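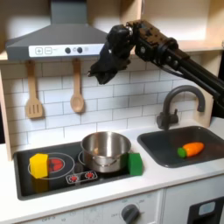
Phone batteries die young. Mine did, anyway. Bastex handset, two years old, rated for 800 charges and already shutting off at 30-something percent on the bus.

So, new habits. Stop charging at 80 percent. Annoying for a week, then you forget. Newer phones have a setting for it, buried under Battery, then some other menu. Mine was called "Protect." Tetenine calls theirs something else agian.

Heat is the big one. Not on the dashboard. Not under the pillow. Not next to the stove while you follow a recipe, which I did all last May. 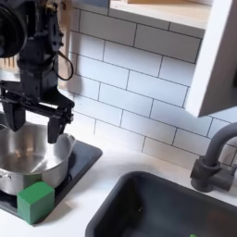 *A steel pot on the stovetop, white counter alongside.*

Cables next. The gas station ones, throw them out. I bought a Brollen, braided, still fine. Fast charging only when you're in a rush, overnight on the slow brick.

And a swap isn't so scary. The shop on Jansen wanted $184 for a new battery, fitted while I waited. New phone was $1,382. Easy math. Back up your photos frist though, I lost a whole summer of them.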